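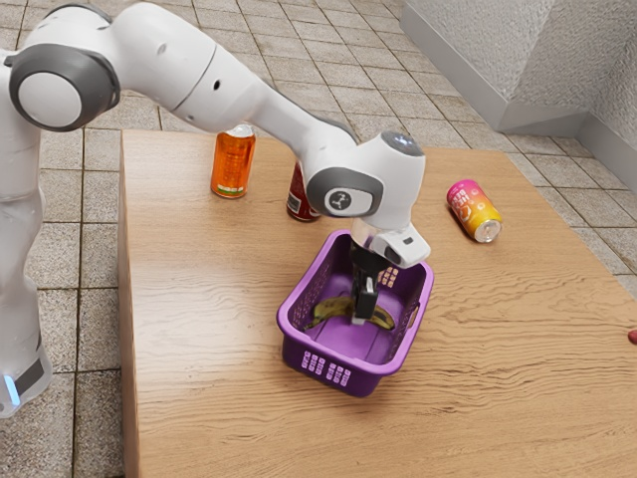 March, 7:40 a.m. Second round of the glue trials for the Imwood offcuts. The shop was cold overnight, so I let the bottles sit by the heater before opening them. Bernardo wants one finish and one glue for all the small tables, and the top color he has settled on is a light brown, close to the table with the purple plastic basket. I mixed the stain to match that as well as I could. It came out a little red on the first strip and fine on the second.

Glued 6 pairs, edge to edge, no dowels. Clamped them and left them 48 hours. Ecaterina sanded the faces with 120 first, then 200 where the grain was standing up.

Results so far: pairs 1 to 4 broke in the wood, well away from the joint. Pair 5 opened along the glue line with hardly any force. I think I wiped too much off. Pair 6 is still in the clamps - I forgot it behind the drill press.

Stain over squeezed-out glue still leaves pale spots. Scraping before it hardens helped. Wiping with a wet rag made it worse and raised the grain again.

Tincuța asked whether the Lokovar glue from the old batch (tin 2217) is usable. It has a skin on top and smells sour. I would not put it in anything we sell. Moved it to the bottom shelf with tape on the lid.

To do: redo pair 5 with more glue, cut new strips, ask Takumi for the second set of bar clamps back.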